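A Shelf, Two Arms and a Year of Work

Students in the Conceição Institute's automation program take on the ordinary business of putting things away

Each fall, the Department of Mechanical and Electrical Engineering at the Conceição Institute asks its seniors to choose between an individual thesis and a group project. The group project has long been the smaller option. This year 18 students elected it, the largest enrollment since the course was established, and all of them asked to be placed on the same assignment.

The assignment is called Stendo. Its purpose is to teach a two-armed robot to sort and shelve parts of the kind handled every day in small factories and repair shops. The parts are not fragile, and the shelves are of an ordinary height. The difficulty lies in the variety of the work. A robot that can pick up one part from one place may be helpless when the same part is turned a few degrees, or when its neighbor has been set down too close.

"Students arrive expecting to spend the year on mathematics," said Professor Heloísa Siqueira, who has directed the course for nine years. "There is a good deal of mathematics. There is also a great deal of picking things up and putting them down again."

The course is organized around demonstration. A student guides the robot through a task from start to finish while its cameras and joint sensors keep a record. The records are reviewed, sorted and used to train a control program, which is then tested on the same task without a student at the controls. By the close of the first half of the year, the group had completed 1196 recorded demonstrations, each one logged by hand in a shared ledger with the name of the operator and a short note on the result.

The ledger has become a document of some interest in its own right. Early entries are brief. Later ones run to several lines and record matters such as the angle of approach, the order in which the arms were moved and the point at which the operator hesitated. Dalva Fagundes, a senior from the electrical side of the department, was asked by her classmates to draw up a common vocabulary after it was found that the word "slip" was being used for three different events.

"We had to agree on what a good placement was before we could ask a machine to make one," Ms. Fagundes said. "That discussion took two full meetings."

Her vocabulary, now in its third revision, has been adopted by the junior laboratory as well. It defines a placement as complete when the part rests flat, the gripper has opened fully and the arm has withdrawn without touching anything else on the shelf.

Shelving was chosen as the central task on the advice of Marthinus Mabaso, a graduate student who serves as the laboratory's teaching assistant. Mr. Mabaso had proposed table work at first, and the group spent several weeks on it. He came to believe that a table allowed too many easy habits. A shelf has a board above it and an edge in front, and the arm must enter the space between them at a suitable height and leave by the same path. The molded trays used in the exercise add a further demand, as they are long in proportion to their width and must be turned to match the row.

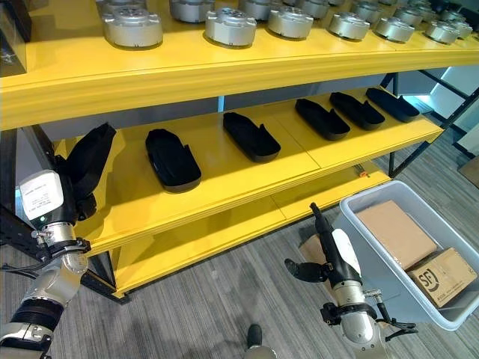

Why are the students working with trays and metal housings when simple blocks would be easier to handle?

The group wanted its results to be of use outside the classroom, and blocks had proved too forgiving in trials by an earlier class. Parts with rims, tabs and uneven ends oblige the program to choose where to take hold, and the choice affects every motion that follows.

Two outside partners have taken an interest in the work. Hondness, a regional maker of pump fittings, has opened its stockroom to the students for a day of observation each term. Worno, a supplier of storage equipment, lends the department advice on shelf heights and spacing and has agreed to read the group's final report. Neither company directs the research, and the department retains all of its records.

The visit to Hondness made a lasting impression on Jeferson Bezerra, who leads the group's software team. He had expected to study the stockroom's layout and instead spent most of the day watching one clerk return parts to their places. The clerk used one hand to steady the row while the other set down the new piece. Mr. Bezerra's team had until then treated the robot's two arms as separate workers, each with its own list of tasks. Upon their return, the team began recording demonstrations in which both arms took part in a single placement.

Progress on that front has been uneven. The two-armed program performs well when the shelf is nearly empty and poorly when it is nearly full. On 10/22/18, at the group's first formal review, the robot was given 10 consecutive placements before members of the faculty. It completed nine. The remaining tray was set down across its neighbor, and the students were questioned closely on the cause. Their written answer, which concerned the way the program judges the space left on a board, was accepted by the reviewers and will form a chapter of the report.

Professor Siqueira has asked that failed attempts be kept in the ledger alongside the successful ones, and that each be discussed at the weekly meeting. Ivone Peixoto, a mechanical engineering student who had planned to enter bridge design, credits those meetings with a change in her plans. She has since applied for graduate study in machine handling and is preparing a short paper on finger shapes for shallow rims.

The group will present its work at the Institute's open laboratory in May. Visitors will be invited to guide the arms through a placement of their own under the supervision of a student operator. Copies of the vocabulary and a selection from the ledger will be available at the door, and the final report will be deposited in the department library at the end of the term.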